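Udomden Core Repository

The Udomden Core Repository is a storage and study facility for drill core, cuttings and thin sections, operated by the Pasovlow Institute of Applied Geology. It keeps rock material from petroleum and groundwater wells drilled in the Fitau Basin and makes this material available to students, government surveyors and companies. The repository is a separate unit inside the institute and has its own director.

History

Before the repository was founded, core from the Fitau Basin was kept in different places. Some was in the basement of the institute, some in rented sheds near the railway, and a part remained with the companies which drilled the wells. Labels were often lost, and in the rented sheds many cardboard boxes were damaged by damp. A survey made by the geologist Mhairi MacBrayne showed that core from seven wells could no longer be matched to a depth. Her report recommended one building with a stable temperature and a single catalogue.

The institute accepted the report and bought a former grain warehouse at Udomden. The move of the collection took three years, longer than planned, as each box had to be opened and relabelled before it was put on a shelf. MacBrayne became the first director and stayed in this position until her retirement.

Collections

The largest part of the holdings is slabbed core from the Baxter Sandstone, the main reservoir unit of the basin. The sandstone was deposited by rivers and in shallow coastal water, and its grain size changes strongly over short distances. For this reason the Baxter material is used in teaching as well as in reservoir studies. The lower part of the unit is cemented by calcite and has low permeability, while the upper part is more porous and has a paler colour.

Smaller collections include shale core from the deeper centre of the basin, cuttings in paper envelopes, and a set of coal samples given by a closed mine. The coal samples are not catalogued in full – only the seam and the year of collection are known for most of them.

Core is stored by well and by depth, with the shallowest box at the top left of each rack. Thin sections are kept in a separate room in wooden cabinets.

Access and sampling

Visitors must book a viewing table in advance. Core may be described and photographed without a fee, but taking a sample needs written permission. A sample may not be larger than one third of the slab, and no sample is allowed from intervals where less than half of the original core remains. 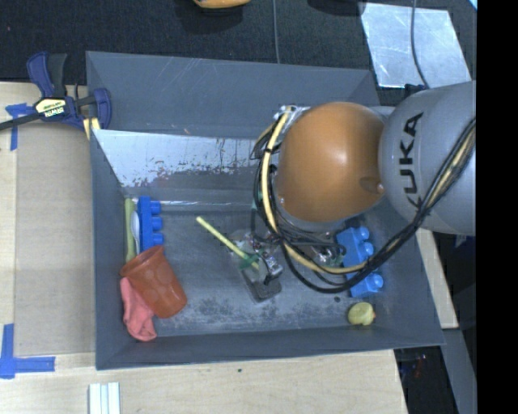
Results of any analysis must be sent to the repository within three years. They are then added to the catalogue, where other users can read them. Unused rock and thin sections have to be returned. Companies can ask for their results to be kept closed for a longer period, up to five years in total.

Teaching

Every October the institute holds a field and core course for students in their final year. The first part takes place at outcrops on the western margin of the basin, where the Baxter Sandstone can be followed along the river cliffs. In the second part the students describe core of the same unit at Udomden and prepare a correlation between wells. The course is also open to a small number of students from other universities.

See also

Baxter Sandstone
Fitau Basin
Pasovlow Institute of Applied Geology

This page was last edited on 29 Jul 2024.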